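Section 4. Setting Out the Sorting Board and Blocks

4.1 Purpose of this section

This section explains how the Brandier sorting board is to be placed, levelled and dressed with blocks before a session begins. It applies to the standard board and to the block set supplied with it. Care of the storage tray is covered in Section 6.

Users who have the older Noster board should follow the same steps, but should disregard step 5 of 4.3, as that board has no corner pads.

4.2 Before you begin

Check that the following are to hand:

the board, in its cloth sleeve
the block set, in its tray
one soft dry cloth
the small spirit level from the accessories pouch
the layout card for the session

The board should be left in the room for at least 2 hours before use if it has been stored somewhere cold or damp. Remove the sleeve during this time and stand the board on its long edge so that air can reach both faces.

CAUTION: Do not place the board near a radiator or in direct sun. Uneven heating may cause it to bow.

4.3 Placing the board

1. Clear the table top and wipe it. Grit left under the board will mark the underside and may stop it from sitting flat.

2. Lift the board with both hands, one at each short edge, and lower it on to the table. Do not slide it into position.

3. Turn the board so that the grain runs from left to right as seen by the person seated at the front. All layout cards are printed for this direction.

4. Place the spirit level at the centre of the board, first along the grain and then across it. If the bubble rests outside the marks, correct the table and not the board. Folded paper must not be used under the corners.

5. Press gently on each of the 4 corners in turn. If a corner rocks, lift the board and check that its pad is in place. Replacement pads may be ordered under part number 725.

6. Wipe the upper face with the dry cloth, following the grain.

Note: The board may be used on a perforated table. Make sure that each corner pad rests on solid metal and does not sit over a hole.

4.4 Preparing the blocks

1. Tip the tray slowly on to the cloth. Blocks should never be tipped straight on to the board.

2. Inspect each block for chips, rough edges and traces of adhesive. A damaged block should be taken out of the set and replaced with one of the same shape and colour.

3. Wipe any block that feels greasy. Warm water with a little washing-up liquid is sufficient. Solvents will dull the surface and must not be used.

4. Allow washed blocks to dry for 20 minutes before they touch the wood.

Note: Blocks from the Mekonnen set are slightly taller. They may be used on the same board but should not be mixed with the standard set in one layout — the difference in height makes the shapes hard to compare.

4.5 Laying out by colour

The colour layout is the usual starting arrangement. Blocks are grouped by colour and the groups are kept apart, with bare wood left between them.

1. Begin with the group that lies furthest from the front edge, so that your sleeve does not pass over blocks already placed.

2. Set each block down from above and release it. Cubes should rest flat and cylinders should stand upright. Prisms may be rested with a sloping face upwards if the layout card allows it.

3. Bring blocks of the same colour together until they touch. Where two colours share one group, keep each colour side by side within it.

4. Step back and compare the board with the layout card. Correct one block at a time.
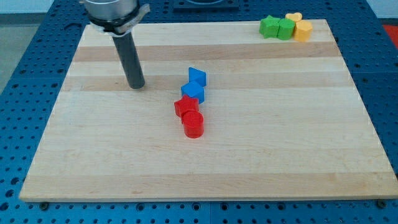

Dralis Technical Publications
Documentation Editor, Boards and Block Sets

Blue and red may share a diagonal line across the middle of the board, with the blue prism and blue cube at the far end and the red star and red cylinder nearer the front. Green and yellow are set as a second group towards the far right corner.

A diagonal line need not be exact. Small departures from the card are acceptable provided that the colours remain together and the two groups can be told apart at a glance from the seated position.

CAUTION: Do not push a whole group across the board to correct its position. Lift the blocks and place them again. Dragging leaves fine scratches — these are most noticeable on the paler strips of the wood.

4.6 Leaving the layout in place

A finished layout may be left standing between a morning and an afternoon session. Do not lay a cloth over it, as the taller pieces are easily tipped. If the board must be moved, return all blocks to the tray first and begin again from 4.3.

For shape layouts, see Section 5.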